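**Bandura bathroom cell, fault entry, September**

Fault: right hand did not release on command. The towel routine was suspended after the third occurrence and the arms were held at reduced speed.

### 1. Vanity station

The right hand was carrying the blue-and-red object over the basin side of the counter when the first late release was logged. Delay: 11 seconds. The left hand answered normally.

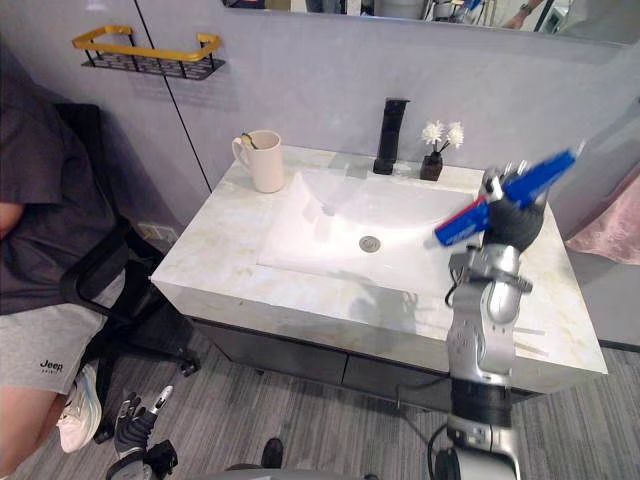 ### 2. Table station

Thumb force on the pink towel was read with the fingers held clear of the cloth. The thumb channel reported zero for nearly 5 seconds under load. The Wasico driver log shows no error for that period, and this is the part that concerns us.
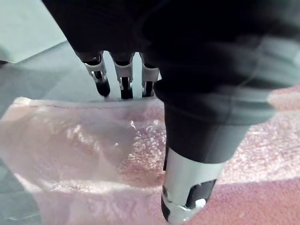 ### 3. Towel bar

Right hand closed on the towel, left hand alongside. The release fault is a safety matter at this station, as a held towel loads the bar and its brackets. Until further notice:

- torque limit 16 per cent, right hand
- no person within reach of either arm while a grip is active
- stop button tested before each run

Open: replace thumb cable; repeat with Cateo firmware rolled back.

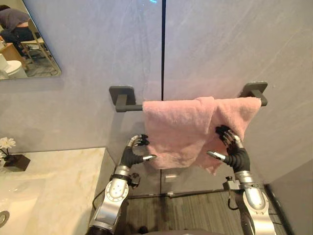 *Entered by: L. Aebischer, duty engineer*

Cable ordered. The cell remains tagged out for unattended runs.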